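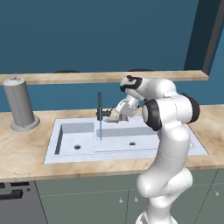

Let the Kids Fail at Faucets

Print this page | E-mail this page

I help out with the robotics club at our school, and every spring some parent asks me when the students are going to build a "real" robot. I get it! We used to have a table full of motors and zip ties, and this year we have laptops. The whole season happens inside a simulated kitchen, with a simulated arm, and the big assignment since March has been a sink faucet with a little dark handle.

I think it's the best thing we've ever done, and I'd like to argue for it.

When I coached the old kind of club, 12 kids shared 2 robots. You can guess how that went. The confident ones drove, and everybody else held the screwdriver. If somebody crashed an arm into the table we lost a week waiting on a part, so the careful kids learned to be scared of it. Now every student gets a whole kitchen. Yiran Xia ran her faucet attempt 72 times before she let anyone look at it, and she'd never have asked for 72 turns on a shared machine. She's too polite.

People say simulation is too clean, and they have a point. A rendered sink won't splash you. Sudheer Menon, who coaches with me and disagrees with me about most things, thinks the students should have to tighten a bolt before they write a line of code. He says a kid who has never stripped a screw doesn't know what a robot is. Fine, I'd love a bolt month too (if he'll run it).

But the thinking is real. Take drawers. Muchen Liang's group decided drawers would be the easy part of the project, and they spent seven meetings on them.
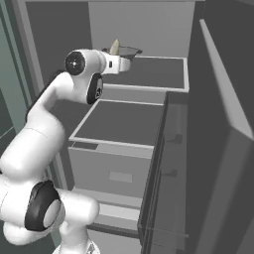

You have to decide where the arm comes in from and what the elbow is doing while the gripper is busy up top. An open drawer takes up space, and a big curved forearm has to go somewhere. They argued about that elbow through two bags of pretzels, and by the end they were drawing arcs on the whiteboard and using trigonometry on purpose. I teach math. I nearly cried.

What I would change is the showcase. We hand out ribbons for finished tasks, so the students hide their bad runs, and the bad runs are where all the good stories are. Karim Atallah wanted to present nothing but his failures this year and we talked him out of it. I'm sorry we did. Next year I want a failure reel from every group, played first, with the lights down.

So please come by the library some afternoon and ask one of them about elbows. Bring pretzels, we're out.

Print this page | E-mail this page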